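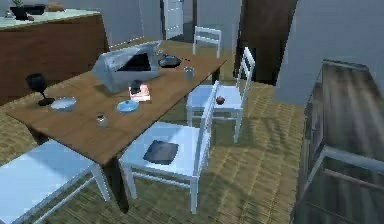 図1 ダイニングのテーブルと椅子、床の敷物

Bovwood 室内語彙データ データカード

概要

Bovwoodは、日本語の住まいに関する言い回しを集めたテキストデータです。間取りの説明、家具の置き場所、掃除や収納の手順など、家の中のことを書いた短い文を3000文収録しています。文はすべて書き下ろしで、ウェブからの収集は行っていません。

もともとは国語辞書の用例を補うために作り始めたもので、現在は辞書編集、日本語教材の作成、表記ゆれの調査に使うことを想定しています。文はどれも一文で完結しており、前後の文脈はありません。

収録内容

データは4つのファイルに分かれています。

daidokoro.tsv 台所、流し、調理台、食器に関する文
ima.tsv 居間と食事をする部屋、テーブル、椅子、敷物に関する文
shunou.tsv 押入れ、棚、箱、引き出しに関する文
mizumawari.tsv 風呂場、洗面所、洗濯に関する文

文字コードはUTF-8、改行はLF、区切りはタブです。1行目は見出し行なので、読み込むときは飛ばしてください。廊下と玄関の文は独立したファイルにせず、shunou.tsvに入れてあります。

各列の意味

id 文の番号。ファイルをまたいで重複しません。
bun 本文。句点で終わります。
yomi 全文の読み。ひらがなで、助詞の「は」「へ」「を」は書いたとおりに残しています。
midashi その文で用例として取り上げた語。
hyouki 見出し語の別表記。複数ある場合は読点で区切ります。
buntai 「だ」または「です」。
memo 作業者の覚え書き。空欄のものが大半です。

記入例

bun 鍋のふたは流しの下の棚に立てておく。
yomi なべのふたはながしのしたのたなにたてておく。
midashi ふた
hyouki 蓋、フタ
buntai だ

作成の手順

まず見出し語の一覧を作り、語ごとに用例文を書きました。書いた人とは別の人が読み、不自然な文は直すか捨てています。読みは形態素解析の出力を下敷きにして、手で直しました。特に「家」(いえ、うち)、「床」(ゆか、とこ)、「開く」(あく、ひらく)は解析結果があてにならないため、全件を目で見ています。

表記の方針は次のとおりです。

漢字とかなの使い分けは統一していません。「片づける」「片付ける」「かたづける」が混在しますが、これは意図したものです。統一した本文が必要な場合は、hyouki列を使って置き換えてください。

外来語の長音は、語末を省かない形を基本にしました。「コンロ」と「こんろ」のように両方が普通に使われるものは、両方の文があります。

数字は本文中では漢数字、memo列では算用数字です。

送りがなは本則に従いましたが、「引き出し」だけは「引出し」「抽斗」の文も入れています。

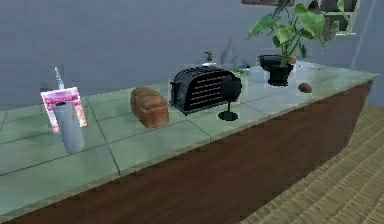
Murakamiからは、「調理台」と「カウンター」を別の見出しにしたのは使いにくい、検索すると片方しか出てこない、という指摘があった。自分の教材では二つをまとめて数え直しているとのこと。

この点は次の版で対応します。見出し語はそのまま残し、近い意味の語どうしを結ぶ列(ruigo)を加える予定です。「流し」と「シンク」、「押入れ」と「クローゼット」も同じ扱いにします。ただし後者は形も使い方も違うため、同義ではなく関連語とします。

既知の問題

和室の語が少なめです。「長押」「鴨居」「地袋」などは見出しに入っていますが、一語につき用例が2文しかありません。

方言はほとんど含みません。「なおす」を「しまう」の意味で使う文がshunou.tsvにあり、memo列に「西日本」と書いてあります。東日本の話者向けの教材では外したほうがよいかもしれません。

「です」の文はmizumawari.tsvに偏っています。文体の割合を比べる調査には向きません。

yomi列の「私」は、すべて「わたし」にしました。「わたくし」と読める文でも区別していません。

「畳む」と「たたむ」は、布類と椅子とで書き分けた時期があり、その跡が残っています。規則として受け取らないでください。

関連データ

Skumettiは、Bovwoodの見出し語だけを抜き出して五十音順に並べた一覧です。用例はありません。語の有無を調べるだけなら、こちらのほうが軽く扱えます。

Altovwoodは、屋外の語を扱う姉妹データとして準備中です。庭、塀、物置、雨どいなどの文を入れます。「縁側」をどちらに置くかはまだ決めていません。今のところBovwoodのima.tsvに入っています。

利用条件

教育、研究、辞書編集の目的であれば、商用、非商用を問わず使えます。教材や論文で用例を引くときは、データ名と文のidを書いてください。本文を直して引く場合は、直したことがわかるようにしてください。再配布は、この文書を添えたうえで全体をそのままの形で行うものに限ります。

更新について

版は年に一度、4月に出します。途中で見つかった読みの誤りは、次の版を待たずに訂正表(teisei.tsv)に載せます。訂正表の列はid、列名、誤、正の順です。本体のファイルは版の途中では書き換えません。

誤りの報告には、文のidと直すべき箇所を書いてください。「なんとなく不自然」という報告も受け付けますが、どう言い換えれば自然になるかを一つ添えてもらえると作業が進みます。報告の採否はmemo列に残します。

文を新しく提案する場合は、一文で、固有名詞を使わず、見出しにしたい語を添えて送ってください。他の本や記事から写した文は受け取れません。読みは空欄でもかまいません。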